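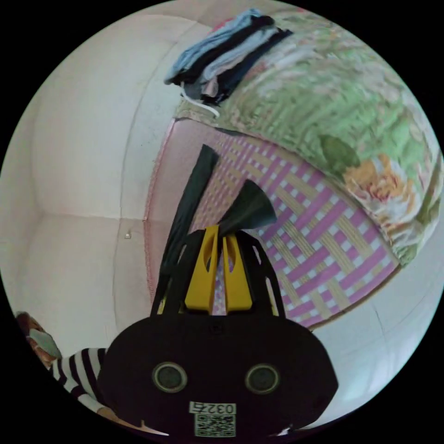
Equipment Plan for the Household Handling Project
Final report, section 2: what to buy and what to leave alone

Our group was asked to plan the equipment for a second term of collecting hand-held gripper demonstrations in homes. The task list is bedroom work: folding, picking up bags and cloth, putting things on and off a bed. We had a budget ceiling of $2,069 and a supplier list that Gilmar Aguiar handed us in September. I wrote this section, and I should say up front that I went in doubting most of the list and came out doubting a bit more of it.

2.1 Grippers

The first line on everyone's draft was a second gripper. The Sketis quote came to $1,234 for one unit with fingers, bracket and a carrying case. That is more than half the money on a single purchase, and the argument for it was that two people could record at once. I asked who the second person would be. Our sign-up sheet for the term has plenty of empty slots with the one gripper we already share, so a second would mostly sit in its case.

What does wear out is the fingers. Dark sheet material, thin plastic and slick fabric all have to be held right at the tips, where the two fingers come together, and the tips take all of the wear. Spare yellow fingers from Pendport are $37 a pair. I recommend 3 pairs. Coutinho sells a cheaper set, but their drawing shows solid fingers and ours have the slot down the middle. I could not get a straight answer on whether the solid ones flex the same way. Until somebody answers that in writing, I would not mix them into the same data.

2.2 Lenses and viewing angle

The Somar brochure pushes an even wider lens. We already get bed, wall, floor and the operator's sleeve in one view, with walls that bend like a bowl at the rim. I don't see what more width buys us. The brochure says "richer context" and gives no test results. Small objects near the rim are already hard to make out. No purchase.

2.3 Props

Two people in the group wanted a staged bedroom: new bedding in plain colors, a frame, matching storage. I argued against it and lost the first vote, then won the second after we priced the bed. Real rooms come with woven mats, flowered quilts and piles of clothes on the bedding, and a policy trained on plain gray sheets would be tested on those anyway. People can keep using what is in the room. The only prop money I would approve is for bags and sheets of thin material, since those tear and get thrown out.

2.4 Labels and tracking

Every unit should keep its number label and QR code where a phone can reach them. One group last term logged a whole Monday of sessions under the wrong number. A roll of printed labels costs almost nothing and nobody had put it on the list. It is on there now.

2.5 What we are asking for

Spare fingers, 3 pairs from Pendport: $111
Replacement bags and sheet material: to be bought as needed, with receipts
Printed labels: one roll
Second gripper: not requested
Wide lens: not requested
Staged bedroom: not requested

Gilmar pointed out that money not spent this term may not be offered again next term. I understand the worry, but I don't think it justifies the Sketis order. If the sign-up sheet fills before midterm, the quote can be renewed, and we should ask for the finger drawings at the same time so the two units can be compared before we pay.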